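Dostell thermal paste, 2 g tube

I bought this in June for an old desktop tower that had got noisy. It spreads easily and the tube is easy to hold.
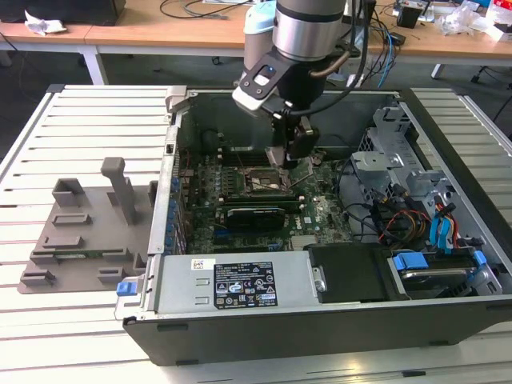
Reading time: 2 min

The cap is stiff - I had to use pliers the first time. The plastic spreader is too short and I went back to an old card. The fan has been quieter since, and I've used the tube on two more machines.
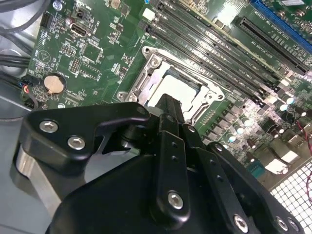

Does it need time to settle before use?
The leaflet says to leave it for 30 minutes.

Four stars, one off for the cap.

Emiliano Iturra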